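"A date on a packet is an opinion"

Agnes Fjeld has spent most of her working life testing food for shelf life, and she would like us all to stop believing the label quite so firmly.

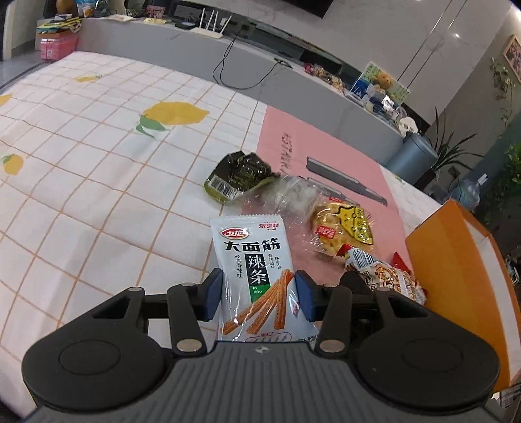 I went to see her in March, expecting to disagree. My own view of best-before dates is simple: somebody who knows more than I do has printed one, so I follow it. Fjeld listened to this with great patience and then asked me what I thought had happened on the day the food reached its date.

I said I supposed it had started to go off.

"And how would it know?" she said.

Her argument is that most dates on dry and salty foods are set by taste panels and sales departments, with safety a long way behind. At Zanlow, the small laboratory where she worked until she retired, a biscuit would be kept in a warm cupboard and tried at intervals until the tasters began marking it down. "They didn't say it was bad. They said it was less nice. Then somebody took a few weeks off that, to be careful, and somebody else took off a few more."

I asked whether being careful was such a terrible thing.

"It depends who pays for it," she said. "If you throw away a full bag and buy another one, I know who is pleased."

I am not sure I buy this. It suits a certain sort of person to think there is a salesman behind every bin, and when I pressed her for a case where a firm had shortened a date purely to sell more, she couldn't name one. She did admit that. "I never saw it written down. I saw meetings where the short date won."

For a second opinion I rang Birger Björklund, who runs a grocer's shop that has been on the same corner since 1874. He sells past-date stock from a shelf by the till at a reduced price, with a sign saying what it is. Of 69 lines on the shelf when we spoke, he said, most were crisps, noodles and sweets.

"People pick it up, read the date, put it down, look at the price and pick it up again," he said. Complaints? "Six in all the time I've done it. Four were about stale crisps. Well, yes."

Both of them are firm about use-by dates, the ones on fresh meat and fish, which neither would stretch by an hour. Fjeld gets quite cross with people who muddle the two.

I went home and looked through my cupboards. There was a jar of mustard older than my kitchen. Fjeld had told me to smell it, look at it and make up my own mind. I did all three, and threw it away.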